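阅读时间:4 分钟

工作间笔记,五月,早上

昨晚睡前又惦记着那批靛蓝缸,今天一早就来了。先把上回没写完的补上,免得过两天自己也看不懂自己的字。

四号缸的状态比我想的好。掀开盖子,面上那层铜紫色的膜完整,泡沫偏蓝,底下的液体黄里带绿,闻着有一点甜,还有一点像泡过头的茶(这个比喻我用了好几年,来帮忙的同学总说不像,随你们)。水温早上偏低,我把缸外面的旧棉被又裹紧了一层,中午再看。麸皮水先不加了,上次就是心急,多喂了一勺,结果缸闹了三天脾气,染出来的布灰扑扑的,洗两水就掉。

布样还是用 Damusar 那卷棉麻,裁了 4 块,前一天晚上就用清水泡着。称过干重,一共 93 克。精练这一步我想多啰嗦几句:这卷布摸着软,其实浆很重,光用温水泡是泡不透的,得加纯碱,小火煮足 60 分钟,煮出来的水是茶褐色,倒掉,再换清水煮一遍。哪位同事要是图省事只煮一遍,后面布面上的白斑可别怪缸。

浸染的顺序照旧:布拧到不滴水,贴着缸边慢慢放下去,手在液面以下把褶子抹开,尽量别带气泡。头一块只浸一次,第二块浸两次,这样排下去,每次出缸以后都要透足了气再回缸。刚提出来那一下的黄绿色,我看了这么多年还是看不够,总要站在那儿等它一点点转蓝,什么活都忘了干!茶也凉了。

头两块晾干以后颜色很正,第三块靠布边的地方有一条浅印,多半是我手抹得不匀,也可能是碰到了缸底的沉淀。下回在缸里吊个网篮试试。第四块还在绳子上,没干透,先不下结论。

Stestness 那边来信问能不能做 600 张小色卡,夹在他们的纸样册里。我是很愿意的,可是一口缸一天能染多少,大家心里都有数,硬赶出来深浅不一,人家拿着也难看。我打算回信说分批交,先给最浅的那一档,深的等缸养壮了再说。线的事也顺便问问 Munix,上次那种粗棉线吃色很好,不知道还有没有同一批的。

还有件小事,石灰罐的盖子松了,潮气进去结了块,我筛了一遍,能用的装进玻璃瓶,放在水槽上面那层架子,标签朝外。用的时候记得戴手套。
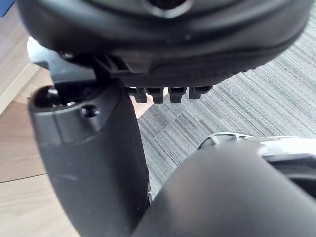

下午把缸的酸碱度再测一次,试纸在抽屉左边那一格,快用完了,要补。晾绳上的布请别收,等我回来自己看。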